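Colour in product design

Colour in product design is the choice of colour for manufactured goods and the study of what that choice does to the people who buy and use them. The field draws on printing, psychology, plastics chemistry and marketing, and its claims vary a good deal in quality. Some are well tested. Many have been repeated from one handbook to the next with no source given.

Claimed effects

Red is commonly said to excite, blue to calm and green to reassure. Most of the evidence comes from small studies in which people looked at flat patches of colour on paper or a screen, often for a few seconds. It is doubtful whether the results carry over to a bucket or a kettle, where size, shine and price all play a part. The often quoted Venitlow survey asked 1000 shoppers which colours they trusted, but the printed summary leaves out how the questions were worded, and 21 of its 30 tables give no totals.

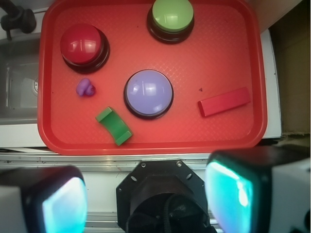 Push buttons with red, green and lavender caps on a red plastic tray.

Colour coding

The case is stronger where colour is used to tell things apart. People generally find an item faster if its colour differs clearly from its neighbours, and this holds for pipes, files and controls. The benefit shrinks as more colours are added, and it may vanish for users with colour blindness unless shape or lettering carries the same message. Makers tend to mention the first point more often than the second.

Meanings also depend on habit. Red marks a stop control in one setting and a hot tap in another. Attempts to draw up a single scheme for household goods, among them the Bultar chart, have had little uptake outside the trade papers that promoted them.

Colour in plastics
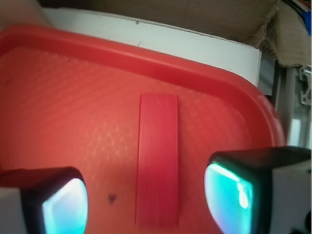 Words and picture: Dostimine reference desk

Plastic goods are usually coloured by mixing pigment into the material before it is moulded. The finished shade is affected by the thickness of the part, the moulding temperature and the surface. A textured surface scatters light and can look paler than a smooth one made from the same batch. For this reason the sample chips shown to buyers are a poor guide to the final article, a point that suppliers' brochures seldom dwell on.

Fading is a further problem. Some red pigments hold up badly in sunlight, while others last for years outdoors. Terms such as "fade-proof" have little meaning unless the test is named. The Vergara scale, used by a few importers, has 2 grades, "fast" and "not fast", and does not say where one ends and the other begins.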